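Entraide Maison > Mobilier et rangement > Tables et bureaux

Table blanche mate : comment la garder propre sans la faire briller ?

Posté par Mirabelle_du_53 le 2 février 2022

Bonjour tout le monde !

Je viens vers vous parce que je tourne en rond. J'ai une grande table toute blanche, surface lisse et mate, achetée d'occasion à un atelier qui fermait (258 euros, livraison comprise, j'étais ravie). Elle sert à tout : les jeux des petits, la couture, les factures, le goûter quand j'ai le dos tourné... Et c'est là que ça se gâte. Le blanc mat, c'est superbe le matin avec la lumière qui vient de côté, mais le moindre frottement se voit. J'ai des traînées grises, des ronds un peu luisants là où j'ai insisté avec l'éponge, et une trace rose que je soupçonne de venir d'un cube de construction de ma fille (les cubes en couleur tout bêtes, un bleu pâle, un rose, etc., qu'elle adore faire glisser d'un bout à l'autre).
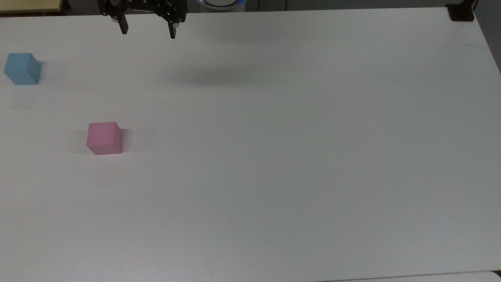 J'ai essayé l'eau savonneuse, puis le vinaigre blanc dilué, puis, sur un coup de tête, la pierre d'argile. Je crois que la pierre d'argile était une mauvaise idée. La vendeuse parlait d'un plateau de chez Storkell mais je n'ai ni facture ni étiquette, donc impossible de savoir ce que c'est comme revêtement. Est-ce que je peux récupérer les zones brillantes ? Et pour la trace rose, vous feriez quoi ? Je précise que je ne veux pas de nappe ni de sous-main géant, j'ai choisi du blanc pour voir du blanc !

Merci d'avance, et pardon pour le roman.

Niilo Kiiskinen

Bonjour Mirabelle, j'ai eu exactement le même souci sur un bureau, alors je te raconte.

D'abord, range la pierre d'argile pour la salle de bains. C'est légèrement abrasif, et sur du mat ça polit : tes ronds luisants, c'est très probablement ça. Pareil pour l'éponge magique, qui marche du tonnerre mais qui ponce aussi. Malheureusement, une zone polie ne redevient pas mate, en tout cas je n'ai jamais réussi. J'ai vécu avec la mienne et au bout de quelques mois je ne la cherchais plus.

Pour la trace rose, tout dépend si c'est du transfert (de la couleur déposée dessus) ou si c'est entré dans la surface. Commence par une gomme blanche de dessin, bien propre, sans appuyer. J'ai enlevé comme ça des marques de feutrine et de semelle. Si ça ne bouge pas, un peu d'alcool ménager sur un chiffon microfibre, d'abord sous le plateau ou dans un coin, tu attends 15 minutes et tu regardes si la teinte ou l'aspect a changé. Si c'est bon, tu tamponnes la tache, tu rinces à l'eau claire, tu sèches.

Au quotidien : microfibre à peine humide, une goutte de liquide vaisselle, rinçage, séchage. Le séchage, je le sautais toujours et c'est de là que venaient mes traînées grises ! Regarde aussi ta table à plat en te mettant face à la fenêtre, parce que la moitié de mes « taches » étaient des ombres (j'ai frotté une ombre de lampe pendant un bon moment, j'en ris encore).

tonton_bricole

vinaigre = non, a la longue ca attaque certains vernis. Moi j'ai une table de cuisine de 1959 qui vient de ma grand mere, jamais vu autre chose que du savon noir et elle est nickel. Bon elle est pas blanche.

Pauline R.

Je rejoins Niilo pour la gomme. Par contre l'alcool, prudence : si le plateau est peint et pas stratifié, ça peut ramollir la peinture. J'ai bousillé une étagère Revano comme ça, le chiffon est ressorti blanc... Donc le test dans un coin, vraiment, ne le zappe pas.

Et pour les cubes, lave-les ! Les miens étaient collants de je ne sais quoi, et depuis qu'ils passent à l'eau savonneuse de temps en temps il y a beaucoup moins de marques. 2 passages de chiffon le soir et je n'y pense plus.

Mirabelle_du_53

Merci à tous les trois ! La gomme a bien éclairci le rose, il reste un petit halo que je suis sans doute la seule à voir. Je teste l'alcool sous le plateau ce week-end et je reviens vous dire. Les cubes sont dans l'évier.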